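Guaranteed space, at a price: a forwarder defends the premium box

Carriers have been selling certainty all summer, and few of them have been short of buyers. Rukari, the priority booking product that Plavlow launched in August, is one of the more ambitious versions. The shipper pays a surcharge on top of the going rate, and in return the container is supposed to be loaded on the named sailing. How often that happens depends on whom you ask and how they define "named."

I put this to the head of ocean freight at Nyarko, a mid-sized forwarder in Zetville that has been reselling Rukari to its customers from the first week. He agreed to talk on condition that he be identified only by his job. He was cheerful, well prepared and, to my ear, a little too comfortable with the brochure.

"People were already paying extra," he said. "They were paying it in phone calls, in airfreight, in missed weeks. All this does is put a number on it."

The number, as of our conversation, was $279 a box for the basic tier. He concedes that on some lanes the real figure is a good deal higher once the equipment fee and the peak season charge go on, and that those are billed separately.

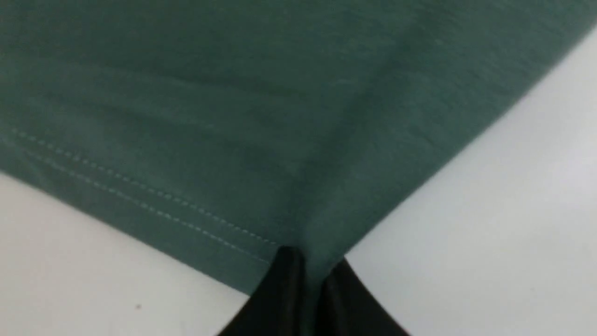 Whether the premium makes sense depends on what is inside the container, and this was the part of our talk where he was most persuasive. Machinery parts for a stopped production line will bear almost any surcharge. Low-value goods are another matter. Take ordinary knitwear, the sort of soft green jersey in the photo, with a crease running down it and a stitched finished hem. Spread a surcharge over a full container of that and it comes to very little per piece. "The clothing people complain the loudest and they have the least to complain about," he said. "It's pennies on a shirt." I pointed out that the base rate under the surcharge has stopped being pennies, and he laughed and said that was a question for Plavlow.

He came back several times to the matter of rollovers. Of the 49 bookings Nyarko placed under Rukari in its first month, he says all but two made the intended ship. That is a very good record. It is also his own count, from his own system, and when I asked to see it he said he would have to check with the carrier. 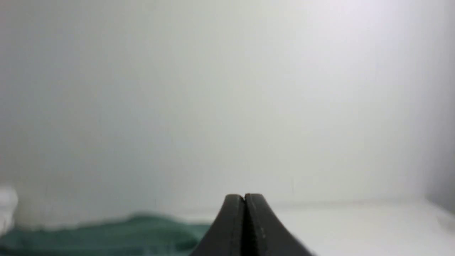
Nor does it tell us what became of everyone else's cargo. A ship has a fixed number of slots. If one customer is promised a place on a full sailing, another customer's box is staying on the quay, and it is probably one that was booked earlier and at a lower rate. I asked him whether the product creates any space at all.

"No," he said. "It sorts the line. There was always a line."

That is a fair answer, though it isn't how the product is being sold. The launch material talks about added capacity and resilience, and I could find nothing in it about sorting. When I read him a couple of sentences he said marketing departments get excited.

What about the compensation? Under the terms he showed me, a Rukari box that misses its sailing earns the customer a credit of $200 against a future booking. So the carrier keeps the difference, and the shipper gets a reason to book with the same carrier again. The credit expires. It doesn't apply if the delay is put down to port congestion, and at the moment it is hard to think of a delay that couldn't be.

"I'd like to see that clause tightened," he said, after a pause. "We've raised it."

Had Plavlow replied?

"They've acknowledged it."
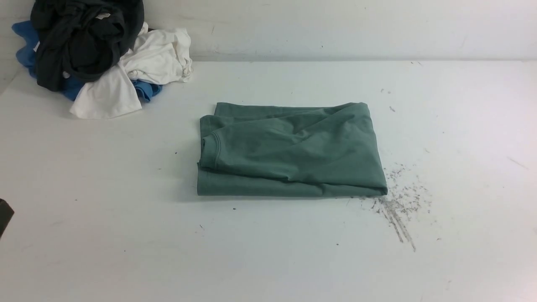 Maren Tisdale
Container markets reporter
September 18, 2021

He is more candid about contract cargo. Several of his customers signed annual deals in the spring with agreed weekly volumes, and he says those volumes have been honored in part, at best. Some of these same customers are now paying the Rukari surcharge to move boxes they thought they had already bought space for. I asked if that bothered him.

"It bothers them," he said. "My job is to get the box on the ship."

Nyarko earns a margin on each premium booking it sells. He wouldn't say how much, only that it is "in line with everything else we do." He rejects any suggestion that this gives the firm a reason to push customers up a tier, and says his sales staff are told to offer the standard booking first. I have no evidence that they don't. Two shippers I spoke to separately, both Nyarko customers, said the standard booking had been offered with a warning that it would probably roll.

As for what happens when rates fall, he expects Rukari to survive. Customers will have got used to reliability, he argues, and will go on paying for it at a lower price. I doubt it. The last time there were empty slots on this trade, carriers were giving loading guarantees away to anyone who would sign, and dropped them when volumes picked up.

He hadn't forgotten that either. "Sure," he said. "But that was a different market."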